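Stop throwing out the ugly grasps
9/27/18

I've been chewing on this since January, when our group at Namthorpe finished its first big batch of simulated kitchen pickups, and I figured I'd finally write it down before I lose the nerve. My opinion, for whatever it's worth: we filter our training data way too hard, and the robots we get are worse for it.

Quick background if you haven't been following along. We train a grasping policy in a simulator, mostly on dishes and silverware, and then we check it on the real arm down the hall. The simulator kicks out 500 attempts per object. The usual recipe (ours too, until recently) is to score every attempt, keep the clean ones, and toss the rest. Clean means the fingers close where the scoring script thinks they should close, the object comes up level, everybody goes home happy.

The trouble is the scoring script. Ours came from the Catier code, and it has very firm ideas about how a spoon should be held. Middle of the handle, fingers square to it, done. I get why! It's easy to compute and it looks great in a talk. But watch a person empty a dishwasher sometime. They grab spoons by the bowl, by the neck, three at once in a fist. I've never seen anybody line up on the middle of the handle, except maybe my dad, and he measures his coffee with a level scoop.

So Beathag Ogilvie, who shares my office and my bad coffee, ran the thing I'd been too lazy to run. She trained one policy on the filtered set and another on everything, ugly ones included, with the outcome of each attempt attached as a label so the policy could tell a drop from a hold. Same network, same training time. On the real arm the filtered policy managed 45 percent of the silverware test and the unfiltered one managed 61. I made her run it again. It came out within 2 points both times.

I don't want to oversell this. It's one lab, one arm, one drawer's worth of objects, and the people over at McIver have told me (politely, mostly) that they saw no difference at all on boxes and cans. I believe them. A box is pretty forgiving about where you hold it. Silverware is long and thin and shiny, with all the interesting shape bunched up at one end, and that end is exactly where our script didn't want the fingers to be.
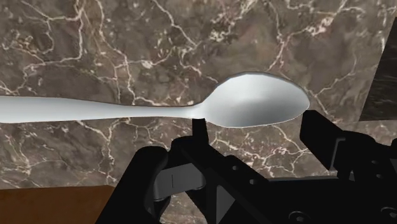 What bugs me is how long we went without looking. We had folders full of attempts near the neck and around the bowl, and we'd been deleting them on the strength of one number. Some of them were bad, sure. Plenty weren't, and I only know that now because I sat down with a sandwich and went through the rejects by hand.

The pushback I hear most is that messy data teaches messy habits. Maybe it does if you strip off the outcomes and ask the robot to copy everything. We didn't do that, and I wouldn't. Keep the label, keep the failure, and let the training sort it out. Disk space is cheap.

We're rerunning the whole thing on the Prirnmont set next, forks and ladles included, with the filter switched off from the start. Beathag thinks the ladles will be a disaster. I've got lunch riding on them.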